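Jonora Evening Courses, Farnero
Speaking with Others, Unit 5: How to make a request and how to refuse one
Handout, version of Mar 18, 2022

Please read this handout before the meeting. We will not read it together in class, but we will use the exercises at the end.

1. What we mean by a request

In the last unit we worked on listening. Now we come to the other side, when we want something from another person. A request is a sentence, or a few sentences, after which the other person is free to say yes or no. If the person is not free to say no, it is an order, even when the word "please" is inside. Many quarrels in families and offices begin at this point. One person believes he has asked, the other believes she was commanded.

It helps to test your own request before you say it. Imagine that the answer is "no". If you feel anger at once, then probably you were preparing an order. Sometimes an order is correct, for example when a child runs towards the road. But then it is better to say it openly as an order.

2. Four parts of a clear request

In this course we use four parts. The order can change, and among people who know each other well some parts can be left out.

The situation. Say shortly what is happening. "I have a train at eight."
The action. Say what the other person should do, with a verb. "Could you lock the office?"
The time. "Tonight, after the meeting."
The way out. Show that a refusal is possible. "If it is difficult, I can ask at the reception."

The part which is most often missing is the time. "Could you look at my letter?" can mean today or next month. The speaker has usually a day in his head and is disappointed when it passes, although the listener did not hear about it.

The second most frequent problem is the hidden request. "It is cold in here" can be a remark about the weather or a wish to have the window closed. In some languages and families the hidden form is the polite one, and the listeners are trained for it from childhood. In a mixed group we cannot expect this. I grew up with the hidden form and I still use it with my parents, but at work I had to learn to say the verb.

3. Length

Learners at a higher level often make their requests too long. They start with an apology, then comes the history of the problem, then a second apology. The listener becomes nervous and waits for something serious. In a written exercise from last December, one request for a small favour had 64 words before the first verb of action. The same favour could be asked in two lines.

One apology is enough, and often you need none. Put the action near the beginning and the explanation after it. If the other person wants to know more, he or she will ask.

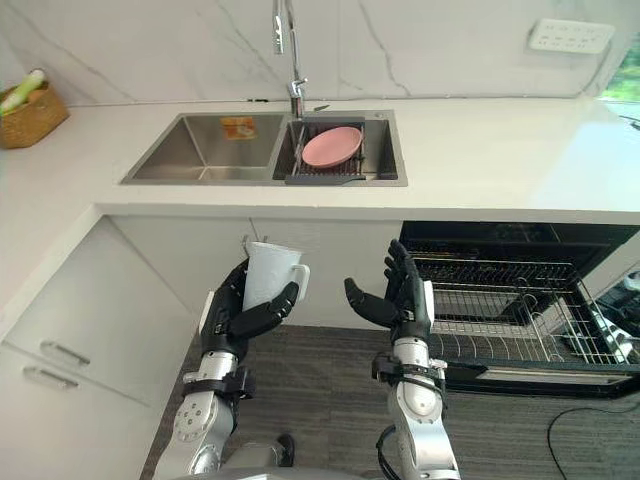
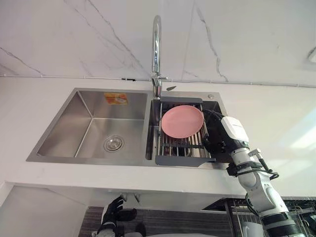
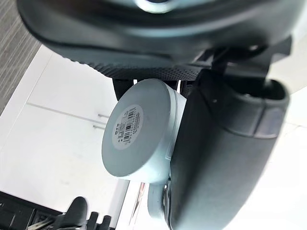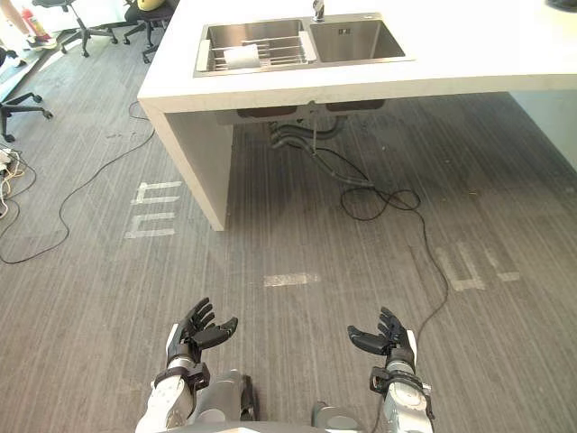
Double sink with drying rack (first, second and fourth pictures).

4. How to refuse

A refusal has also its parts, but fewer. First show that you have understood the request. Then say the no in such a way that it can be heard. After this you can give a reason or offer something smaller, if you really want to do it.

Compare these two answers to the question "Could you take my shift tomorrow?"

a) Oh, tomorrow, well, it could be a bit complicated, let me see how it goes.
b) I see that you need the morning free. I can't take the shift tomorrow. I could take one next week.

The first answer sounds softer. However, the other person goes home without knowing if the shift is taken, and must ask a second time. Answer b is a little uncomfortable for a moment only.

Be careful with reasons. A weak reason invites a discussion. If you say "I can't, my bicycle is broken", the other person may offer you a bicycle, and now you have to refuse again. It is allowed to say "I can't this time" and stop there. In close relationships people normally expect a reason, and there it should be a true one.

5. Silence after the request

When you have asked, wait. Many speakers fill the pause with "but of course you don't have to" or make the request smaller before anybody has objected. The pause is the time in which the other person looks into his or her own plans. It feels long only to you.

On the telephone the pause is harder, as we don't see the face. You may say "Take your time" once.

6. Exercises

Exercise 1. Write down one request which you have postponed. Mark the four parts. Which one is missing?

Exercise 2. Change these hidden requests into open ones: "The bin is full again." "Are you going past the post office?" "I never know how this form works."

Exercise 3. In pairs. One person makes five requests, the other refuses all of them in the form of answer b. Change roles. Use no reason at all in the first round.

Homework: a written refusal to a neighbour, not longer than 40 words. Please bring it on paper.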